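Two arms, one clock: an interview on the Budanine control software

Published 5 August 2023
Interviews and Features, Grornon Institute

The Grornon Institute has, for the past two years, maintained a small software group at its Flustham site. The group is responsible for Budanine, the program that plans and carries out the movements of the Institute's two-arm workstations. For this interview, we spoke to the group's software lead about the present release, the tasks on which it is being developed, and the changes planned for October.

The conversation took place at Flustham and has been shortened for publication.

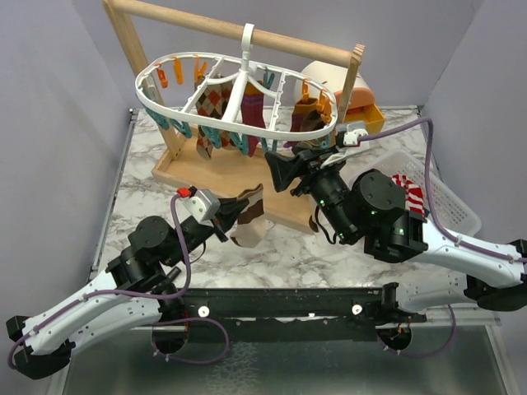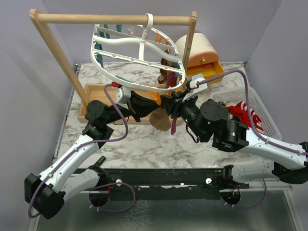 Much of the group's present work concerns laundry, and in particular the handling of socks at a clip hanger. The software lead explained that the choice was a deliberate one. "We had spent a long time on rigid parts, and the planner had become rather comfortable," the lead said. "A block stays the shape you last saw it in. A sock does not. The hanger also swings and tips when it is touched, so the place you were reaching for has moved by the time you arrive. That exposes faults in the timing which a fixed target would hide."

Timing was the subject to which the lead returned most often. In the first version of Budanine, each arm had its own control loop and its own clock. The two exchanged messages when they needed to agree on something, such as which arm should hold a clip and which should bring the cloth. The arrangement was easy to write and easy to test, but it proved hard to rely on.

"Each loop was correct on its own terms," the lead said. "The trouble lay between them. One arm would act on a report of the other arm's position that was already out of date. When the grippers were far apart it made no difference. When they were working on the same clip, it mattered a great deal."

The present release uses a single loop for both arms, running at 100 cycles per second. Every command sent within a cycle carries the same time stamp, and a command that arrives late is dropped. The lead described the dropping of late commands as the most disputed decision in the project. "Several colleagues felt that a late command was better than none. My view was that we should hold the last safe position and plan again. We tried both, and we kept the second."

Asked how the planner decides which arm should do what, the lead said that the rules were simpler than visitors tended to expect. The planner treats the two arms as one machine with two hands. It considers the space that each can reach, removes any movement that would bring the links too close together, and then scores what is left. Shorter movements score well. Movements that block the view of a gripper camera score badly.

"The cameras on the grippers are very useful and rather easily obstructed," the lead said. "Close to the hanger, one arm can hide the very thing the other is trying to see. We used to deal with this after the event, by asking the arm to back away and look again. Now the planner is charged a cost for it in advance."

The perception side of Budanine is kept separate and can be replaced without touching the control code. It produces a short list of objects, each with a position and a measure of confidence. For cloth, it also gives an outline and a small number of suggested grasp points. The lead was frank about its limits. Cuffs are found reliably when they hang freely. Folded cloth remains difficult, and two items of a similar colour lying together are still sometimes reported as one.

"I would not describe cloth as a solved matter," the lead said. "We can tell the planner when we are unsure, and the planner can choose a more careful approach. That is progress of a modest kind."

A good part of the interview was given over to tooling, which the lead considers the least noticed part of the work. Every session is recorded by a companion program named Sharifi, which stores the commands, the joint readings and the camera streams against the shared clock. The library at Flustham now holds 516 recorded sessions. Before any change to the planner is accepted, it is replayed against the full library, and the proposed movements are compared with those made at the time.

"A difference is not necessarily a fault," the lead noted. "Quite often the new plan is the better one. But somebody must look at it and say so, and their decision is stored with the session. When I joined, that knowledge was in people's heads, or in messages we could no longer find."

Sharifi also allows a developer to stop a recording at any cycle and see what the planner believed at that moment, including the choices it turned down. The lead said that new members of the group are asked to spend their first weeks reading recordings in this way before they write any code of their own.

The October release will bring two changes. The first is a revised model of contact, intended to give the planner an earlier sign that a gripper is pressing against something. The second is a plain text format for describing tasks, so that staff outside the software group can set out a new sequence without editing the source. A draft of the format is already in use within the Institute, and comments on it have been mixed.

"People have told us that it is clear but long-winded," the lead said. "I accept that. We shall shorten it where we can, although I would like a person to be able to read a task file aloud and have it make sense."

Enquiries about Budanine and requests to see the draft task format should be sent to the software group at Flustham through the Institute's main office.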